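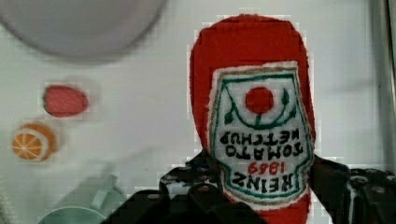 Play Kitchen Corner: Soft Food Wanted

The toy library's play kitchen reopens in December, and the shelves need more soft food. We lend play kitchen sets to families for 15 days at a time, and the fabric pieces go out far more than the plastic ones.

The plush ketchup bottle is back in the condiment set. It is the red one with the white Heinz label, and the words and the little vine are embroidered, so there is no paper label to peel. Clémence Coste has put it with the mustard and the two felt buns. Borrowers asked for it all through the fall while the set was out for mending.

What we could use now: bread, eggs, vegetables, anything that can pass for lunch. Homemade is fine. Please check that seams are closed and that there are no buttons, beads or glued-on eyes. Pieces with batteries or sound chips can't be washed with the rest, so we don't take them.

Drop-off is at the Jeltmont Street desk until 8 in the evening. Put small items in a bag with your name on it. If you want the bag back, write that on it too.

Ok-hee So is also looking for two people to help with mending. The work is mostly closing seams and restuffing, an hour or so every other week, and thread and filling are supplied. Hand sewing is enough.

A reminder for families with a kitchen set at home: the catalog now lists 128 fabric pieces, and each bag has a card showing what belongs in it. Check the card before you return the bag. If something is missing, tell the desk and bring it in when you find it. There is no charge for a late piece.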